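Sorter, Household Goods and Toys (part-time)
El Idrissi Resale, Vunville
Posted February 5, 2024

El Idrissi Resale takes in household goods and toys from house clearances and drop-off points in Vunville and Sturnby. We sort them, check them and sell them on through our shop on the ground floor and through the Skasia online store. We are looking for one sorter to join the back room team.

The job

Goods come in mixed. A single load can have kitchen items, toys, desk things and bathroom things all in together. Your work is to take a load down to single items, decide which line each one belongs to, and put it in the right bin. Four lines run at present: kitchen, toys, general household, and parts.

Parts is the line new people find hardest. A lid without its pot goes to parts. So does a puzzle piece, a loose wheel or a game token. Parts are held until August, and anything that has been matched by then goes back to its own line. The rest goes to recycling.

You will also:

- check toys for cracks, sharp edges and missing battery covers
- wipe down items that need it, and set aside anything that needs a full wash
- write the bin number and line on the tally sheet at the end of each load
- keep the tables and the floor around them clear
- help unload the van when it comes in from Sturnby

Hours and pay

Twenty hours a week, Tuesday to Friday, 8:30 to 1:30, with the last shift of the four paid the same as the others. Pay is $300 a week before tax. You get paid time off from the first month and a staff discount in the shop. There is a six-week trial period. After that the post is permanent if both sides agree.

What we ask

You do not need experience in resale. You do need to be able to stand for most of a shift, lift a full bin with a second person, and read small print on labels and packaging. Neat handwriting helps - the tally sheets are still on paper. You should be comfortable handling used goods, some of which come in dusty. Gloves and aprons are provided.

We would like someone who can work steadily at a repetitive job and will ask when an item does not fit any line. Please tell us about allergies to dust or cleaning products when you apply.

Where you would work

The sorting room is on the second floor at 118 Sturnby Road, with an elevator for goods and staff. Bins are brought to table height, so there is very little bending. The number 4 bus stops across the street, and there is a bike rack in the yard. Parking is limited.
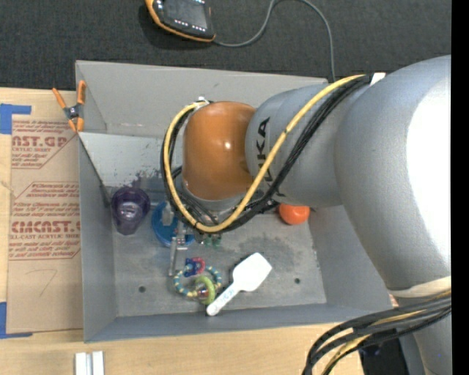
Danish Rind wrote, when we asked the current sorters what a new person should know, that the first two weeks feel slow and that this is fine. "Do the big things first, then the small ones. If you start with the small pieces you lose track of what they came with. And don't guess on lids, put them in parts."

How to apply

Send a short letter and a list of past jobs, paid or unpaid, to the address above, marked Sorter, Box 909. You can also hand them in at the shop counter. No photo, please. We will invite a small number of people for a half-day of sorting, paid at the normal rate, and will write to everyone who applies. The post stays open until it is filled.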